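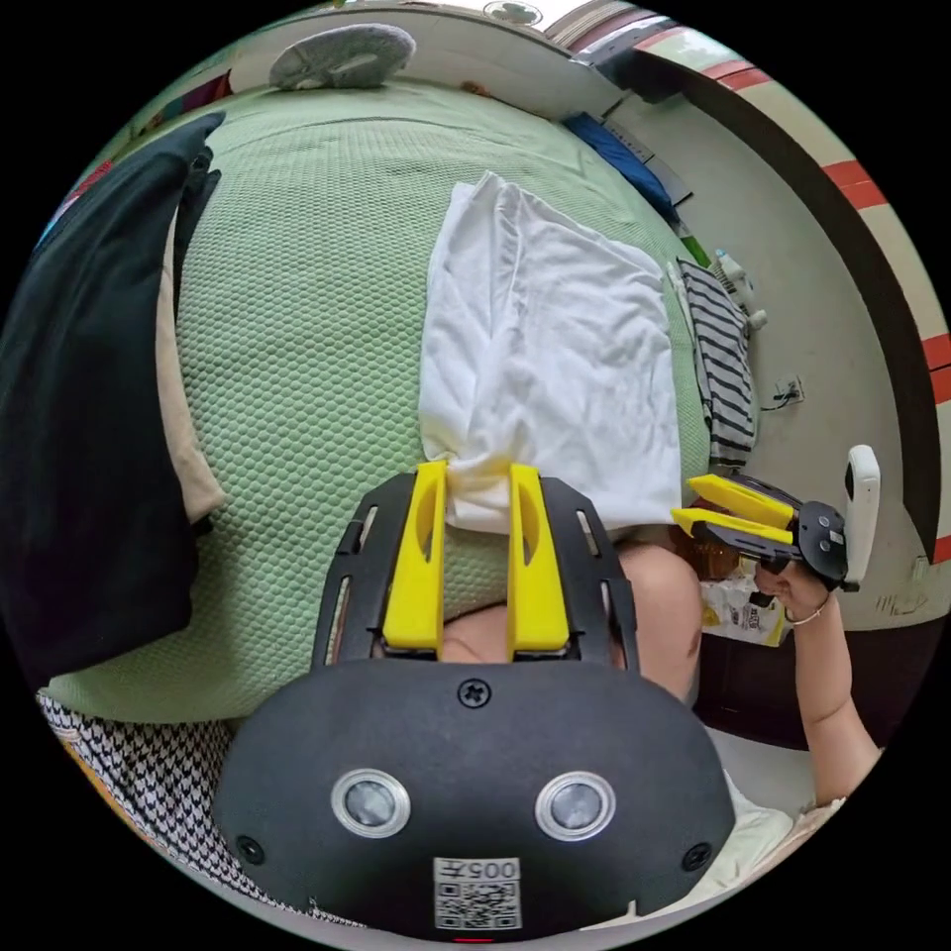

The Bruststead Ghost

Chaimae Fawzy did not believe in the ghost, and she had told the landlady so before she had even put her bag down.

"You needn't believe in it," said Ailbhe Carroll. "It's 29 pounds a night either way."

The guest house stood at the top end of Bruststead, where the buses turned round. A card in the hall said that a drowned sailor had walked the back stairs since 1 January of some year the damp had got at. Chaimae read it twice. Bruststead was forty miles from the sea.

"He walked here, did he?" she said.

"He was visiting a sister."

She had come because of her uncle. Hicham Bennani had stayed one night in room 3 and gone home to Pristham a changed man, or so he kept telling everyone at dinner. He had heard boots. He had felt a cold hand. He had also, Chaimae knew, eaten a whole pork pie at eleven at night, but that part tended to drop out of the story.

She unpacked, put her clothes on the bed and sat by the window with the visitors' book.

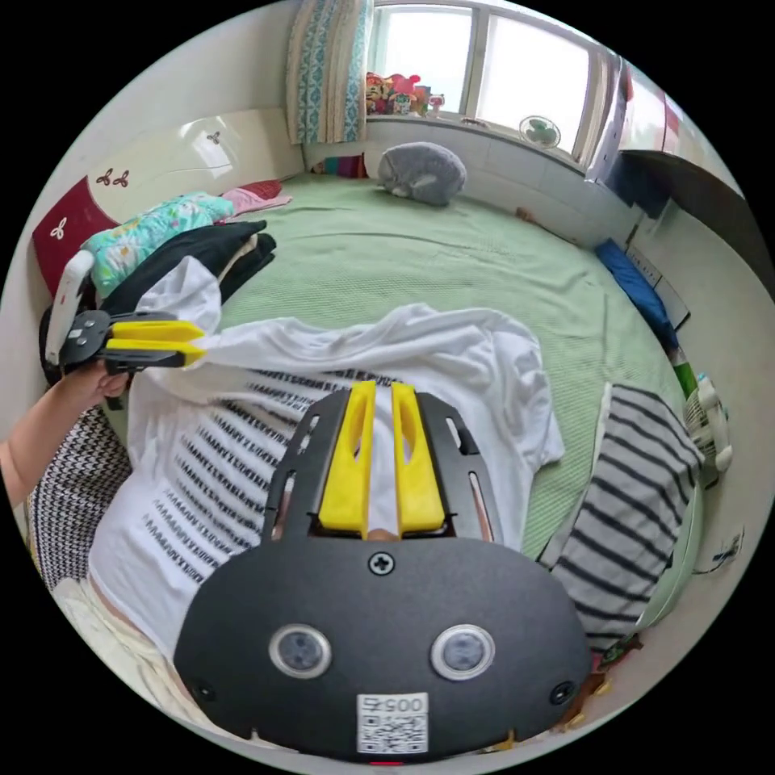 A white T-shirt on the green bedspread.

The book was better reading than she had hoped. Khadija Soliman had heard sobbing. A couple who signed themselves only as Fahmy had heard singing, and wished to say the tune was good. On 27 Apr 2019 a Youssra Amrani had written, in very small letters, "Pipes." Somebody had tried to rub it out.

Chaimae liked Youssra Amrani a great deal.

At ten past two the boots began. They came up slowly, one stair at a time, and stopped outside the door. Chaimae lay and listened. Pipes, she thought. Old wood. A landlady with a mortgage.

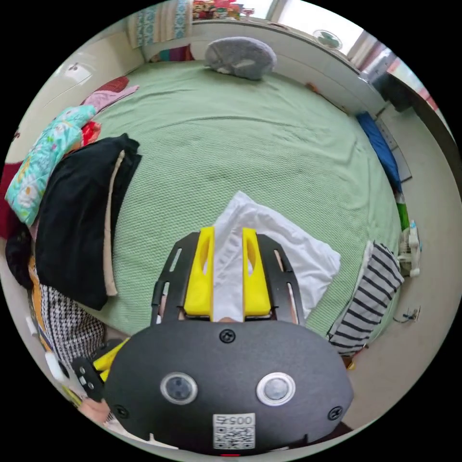

She got up and opened the door quickly, meaning to catch Ailbhe Carroll with a pair of wellingtons over her hands. The landing was empty. Downstairs a light was on, and she could hear the landlady talking on the telephone, quite cheerfully, about the price of eggs.

"Well, that proves nothing," Chaimae said aloud.

"No," said a man's voice, close by and rather tired. "My sister says the same."

She stood there for a while. Then she went back in, shut the door and took up the visitors' book. She found Youssra Amrani's page and a pencil, and under the one small word she wrote "Probably", and signed it, and after some thought she left the lamp on.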